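Search this site Search Go

Automation in the packing kitchen at Plavau: what changed for the staff

Student project report, second year, Work and Technology module
Pouran Esfahani

1. Background

Plavau is a catering firm that makes cold lunches for offices and two colleges. I worked there part-time before starting the course, so I already knew most of the people on the day shift. In spring the firm put a robot arm on one of its counters to do part of the tray work. The arm was set up by Fasis, who also trained the staff. My question was a simple one: what do the people on that counter do now that they did not do before, and what have they stopped doing?

I spent my visits in May standing at the end of the counter with a notebook, from 6.30 in the morning until the vans left. I also spoke to five members of staff and the shift lead, and was given the tray log for the month.

2. The work before

Before the arm, two people stood at the counter. One set out the trays and the other put the small items into them: sauce pots, cutlery packs, boxed desserts. The work was light but quick. Staff said their wrists and shoulders hurt by the end of the week. They also said it was the place where people talked, as it was the only job in the kitchen where two people faced each other.

3. The work now

The arm picks up the small items and puts them in the trays. One person stays at the counter to keep it supplied and deal with whatever it drops or leaves behind. The second person has moved to labelling, which is in the next room. The counter itself was not replaced. Fasis had asked for a plain matt top and the firm decided against the cost.

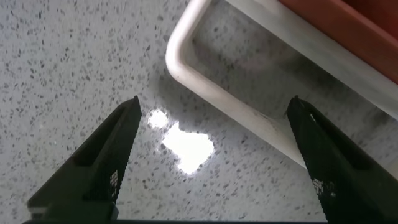 Figure 1. The gripper over the speckled counter, with part of a white tray at upper right.

Shine on the counter came up in three of my interviews. Staff believed the arm did worse when the ceiling lights were all on, and one of them had started switching off the row above it. The shift lead was not sure this helped. I had no way of testing it, so I only record that they believed it and acted on it.

4. What the log shows

In May the counter handled 2633 trays. Of these, 135 were marked as needing a person to step in. The shift lead thought the true figure was higher, as small corrections are often made without being written down. On the morning I watched most closely I noted 37 corrections, and only some of them reached the log.

5. What staff said

Nobody I spoke to had lost hours. Four of the five said their arms felt better. Three said the day felt longer. One woman who had done the job for six years described it as "waiting for it to get something wrong". The person moved to labelling liked the quieter room but missed the company.

Pay was the main complaint. Looking after the arm means restarting it, cleaning the fingers and deciding when to call Fasis, and this is paid at the old packing rate. The manager told me the grade would be looked at after the summer.

6. Limits

This is one counter over one month. I knew some of the people beforehand, which may have made them more open with me or more careful. I had hoped to compare Plavau with Grunik, a larger kitchen with a similar arm, but they did not reply in time.

7. Suggestions

The firm should make the log quicker to fill in, perhaps with a tally sheet kept beside the counter. Labelling and counter work should be swapped halfway through the shift. The grade for the counter job should be settled before a second arm is ordered.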